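Vendham Adds Remote Notarization to Its Home Equity Closing Platform

Vendham has released an update to its closing platform that lets community lenders complete home equity loans and lines of credit with a remote notary. The update went live in August for lenders already using the company's document vault. Until now, borrowers could review and sign most of the package online but still had to meet a notary in person for the security instrument.

Norurholm Savings, which took part in the pilot, closed 276 home equity loans through the remote process. The lender compared them with 726 closings handled the old way, with a mobile notary and a paper deed of trust. Median time from final approval to signing fell to 9 days. Most of the reduction came from scheduling. Remote appointments are open until 8 p.m. on weekdays, and a borrower who misses a slot can rebook the same evening.

Under the new process, the borrower receives the full package in advance and can open each document before the session. Identity is checked in two steps, a credential scan followed by knowledge-based questions. The notary then joins by video, confirms the signer's identity again against the credential, and applies an electronic seal. The session recording is stored with the loan file and kept for the retention period set by the state in which the notary is commissioned. 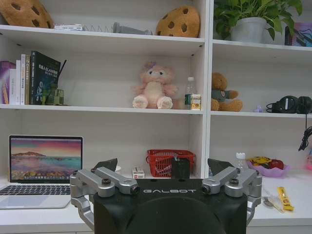

Recording remains the weak point. A county that accepts electronic documents can index a deed of trust the same day, while one that does not will need a certified paper copy of the electronic original. Vendham handles these through a print-and-certify service run by Rurklow, a document logistics firm. Borrowers should also expect to keep some paper of their own, including the notice of right to cancel, and a desk like the white one shown, already crowded with everyday objects, is a poor place to keep it. Lenders may want to include a plain cover sheet with the borrower's copies, listing the cancellation deadline and the address for written notice.

The rescission period is unchanged. For loans subject to the rule, funds may not be released until the period has run, and the platform now places an automatic hold on the disbursement order. The hold is calculated from the latest of the three triggering events: signing, delivery of the required disclosures, and delivery of the notice. A lender can extend the hold manually but cannot shorten it without uploading a signed waiver and a second approval.

Title coverage was a concern for several lenders during the pilot. Ristić Title has agreed to insure remote closings on the platform without a special exception, provided that the notary is on its approved list and the recording passes a quality check. The check looks for dropped audio, gaps in the video and missing seal data. A file that fails is sent back for a new session – the original signing is not repaired after the fact.

"The lenders asked for one audit trail, from disclosure to recording," said Trí Bạch, director of lending operations at Vendham. "Before this release they had to build it from three systems."

Pricing is per completed closing, with no charge for cancelled sessions. Lenders that close fewer than 100 loans a year can join without a minimum commitment. Setup includes a review of the lender's document set and a test closing with a sample file. Training sessions for closing staff are held each Friday, and recordings are available in the client portal.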